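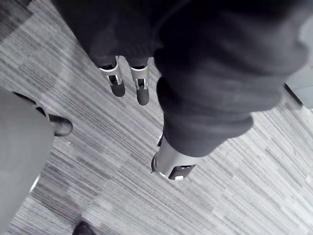 Black leather on carpet, with a shine along the toe cap.

August
By Lorna Yule

Daryna Didenko has been polishing shoes since 2000, and she still gets pleased about it in a way that's catching. "A toe cap wants 15 minutes," she told me over tea at her place in Clallville, "and people give it one – then they wonder!" She likes a soft cloth, very little wax, and the radio on low.

We got on to carpets, as you do. "Walk a new pair up and down on carpet for a few evenings," she said. "My father did that in the hall, all 42 years he lived there, and my mother never minded a bit." She keeps 6 brushes in a drawer and wouldn't let me leave until I'd tried the softest one on my own sorry loafers.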